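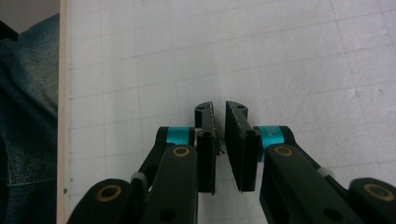

Ticket: Scoreboard clock gains time in third period
Rink: Gukcombe Ice Center, main sheet
Status: Open, again

Wednesday, 6:10 p.m.
Home bench reports the game clock is running fast. Visiting bench, down a goal, reports the same thing with more feeling. Checked against a phone stopwatch during warmups: clock gains 3 seconds over a full period. First two periods are fine.

6:40 p.m.
Restarted the Hivutard console. It came back up showing a score of 24 to 2, which would be a club record. Cleared it by hand. Away team did not object.

7:25 p.m.
Swapped the data cable for the spare. The spare was labeled GOOD in marker. It is not good. Put the old one back and relabeled the spare.

8:05 p.m.
Third period started, clock gained again. Penalty timers are correct, so a player can now serve a two-minute minor that takes slightly longer than two minutes of game. The referee has asked us to stop explaining this to him.

Next morning
Called Bukine support. They asked if we had tried restarting the console. Support says the period length may be stored separately for each period and to compare all of them. Third period is set to the profile left over from the Toledo tournament in May, which used a running clock.

Changed period 3 to match periods 1 and 2. Bench test over a full period: no gain.

To do
Retest during Wednesday's game before closing.
Order a cable.
Find out who has the console password, as it is currently "password" and the juniors know it.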